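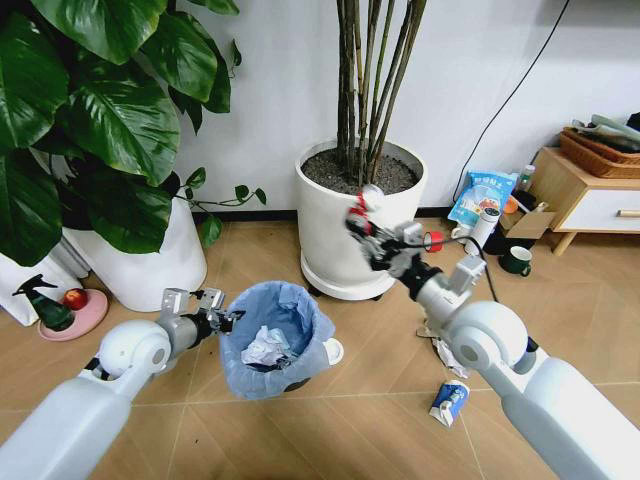

Light blue liner in a small bin, folded over the rim.

Shop > Waste and Cleaning > Bin Liners > Lurden Liner, Light Blue

Lurden Liner for Small Bins, Light Blue

The Lurden is a thin plastic liner for the small bin that stands on the floor in a living room, a hallway or a home office. It is made for dry waste: paper, tissues, packaging, dead leaves from the houseplants. For kitchen waste we recommend the Gaber liner, which has a stronger bottom and a drawstring.

Many customers keep such a bin near their plants, and we do the same in our own showroom. A big leafy plant drops more than one expects, and when you repot something there is always old paper and wrapping to throw away. With a bin at hand it goes directly inside and does not stay on the floor until the evening.

Size and material

Width, flat: 30 cm
Height, flat: 36 cm
Color: light blue, slightly transparent
Bottom: star seal
Roll: 28 liners
Box: 100 liners, loose, in a cardboard dispenser
Closing: no drawstring, tie by hand

Please measure your bin before ordering. Lay a tape around the outside of the rim and divide the result by two. If this number is more than the width of the liner, it will not go over the rim, and you should take the Jiltton, our medium size. The height must also be enough to leave a hand's width for the fold.

How to put it in

Open the liner completely and shake it one time, so that air comes in. Push the bottom down with your fist until it touches the bottom of the bin. Then fold the upper part to the outside, all the way around. It is normal that some plastic hangs down the sides. If you prefer a tidy look, make a small knot at the back with the extra plastic – this also holds the liner tighter when the bin gets heavy.

In bins with a pedal or a hinge, fold the liner around the hinge and do not pull it over. The material is thin and can tear at this point. 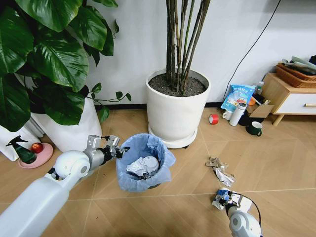
Nabila Berrada wrote to us that she used the roll for her paper bin all winter and was satisfied, but that she would like a second color, because the blue is quite visible when it hangs over a white bin. She also asked if the liner can hold wet soil.

To the first point: a white version is planned, and it will have the same measures. To the second point: we do not advise it. Wet soil is heavy and often has small stones or pieces of root inside, and they go through the plastic. A handful of dry leaves or an old flower is no problem.

Storage

Keep the roll away from the radiator and from direct sun. The liners become stiff with time if they lie in a warm place, and then the perforation does not separate well. A drawer or a basket with a lid is good. The loose liners in the box can be taken one by one with one hand.

Delivery and returns

We send rolls in a flat envelope which fits in most mailboxes. The box goes as a parcel. Unopened rolls and boxes can be returned – please write your order number on the outside. For questions about sizes, Halima Swai from our customer desk will answer you by email.

Page updated July 28, 2020

This website uses cookies to remember your basket and your language. By continuing you accept their use. Cookie settings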